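Dredora Makers Help > Robots and Automation > Grippers
Hand-held gripper crushes soft stuff, drops round stuff
Posted by woodlot_ray, 2023-07-29

Hi all! I've been building a pair of hand-held grippers at home, the kind where you squeeze a handle and two fingers close, and I'm having the best time with them. The plan is to record myself sorting food by hand with them and later put the same fingers on a small arm. The linkage is from the Wonomura drawings, printed in black, with metal pivot screws and foam pads on the inside of the fingers.

Blocks and boxes were easy, so I moved on to groceries. Now I have two problems. Anything spongy gets squashed before I feel that I'm holding it, and anything round and smooth wants to squirt out toward the fingertips. Mandarins are the worst! The pads are a blue closed-cell foam glued flat to the finger. I've already tightened every pivot and swapped the return spring once.

Testing on the kitchen table, fruit, roots and greens:
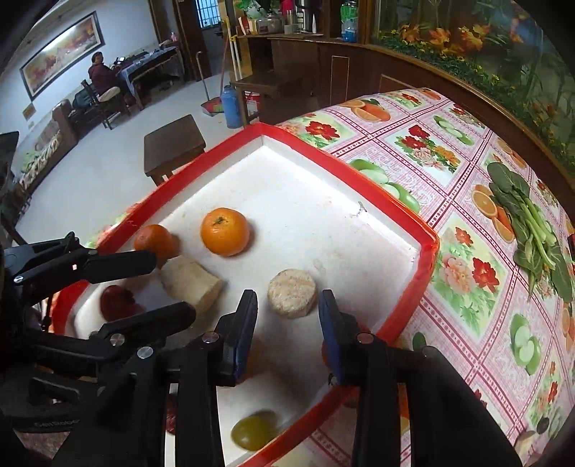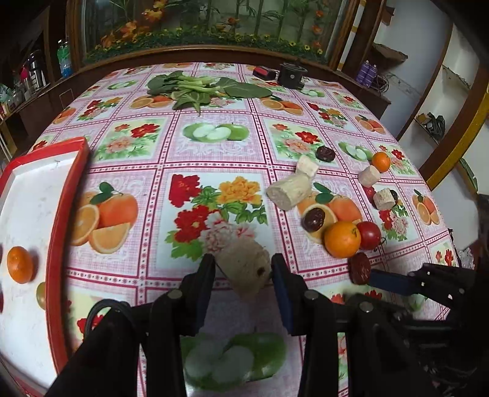 So what should I change first, the pads or the spring? I'd love to keep the linkage as it is – it took me 14 evenings to get both sides to close evenly and I'm not keen to print it all again. Also, does anyone bother with a force sensor on something you hold yourself, or is that only worth it once there's a motor?

Meenakshi Yadav
Nice project, and food is a great thing to practice on. Change the pads first. You can do it in one evening and undo it if you don't like it.

Flat foam on a flat finger gives you a very small patch of contact on a ball. If the fingers tip even a little as they close, that patch turns into a wedge and pushes the mandarin forward. Close the gripper slowly on a sheet of paper and try to pull the paper out at the tip, the middle and the base. If it's tight at the base and slides out freely at the tip, your fingers are opening into a V under load, and round things will keep shooting out whatever you stick on them. A thin printed shim behind the tip end of each pad fixed this on mine without touching the linkage.

Then try a softer pad with a thin grippy skin over it. I use 2 layers: soft open-cell foam underneath and a strip cut from a rubber kitchen glove on top. The glove wipes clean, too, and you'll be glad of that after the first split tomato. Use contact cement on the rubber, and let it go tacky before you press it down. Double-sided tape creeps.

For the squashing, I'd put a stop on the handle before I bought any sensor. A screw with a rubber foot that limits how far you can squeeze is plenty for one size of object. If you want it to work for everything, put a light spring in series between the handle and the linkage, so the first part of your squeeze closes the fingers and the rest only stretches the spring. It feels odd for a few minutes and then you start to love it. Your hand gets a much longer range between touching and crushing.

I'd leave force sensing until you have the motor. With the motor I'd read the current first and see how far that gets you.

tallgrass28
I just wrapped mine in bike inner tube and it's fine. Wash off the powder first. Spring probably doesn't matter.

Pelham_J
Agree with the pads, but check the pivots again. You said you tightened every one, and on my Sisodia build that was the whole problem! With the screws cranked down, the friction in the joints hides the point where the fingers meet the object, so you keep squeezing. Back each one off until the finger swings under its own weight, then use a lock nut or a dab of thread locker to hold it there. Keep the thread locker away from the printed parts, some plastics crack from it.

A nylon washer on each side of the link helps as well. There's an older thread on here, number 1112, with a drawing of the washer stack. It was made for the Unine wrist but the joints go together the same way.

And please post again when you get it onto the arm, I want to see it pick up a plum.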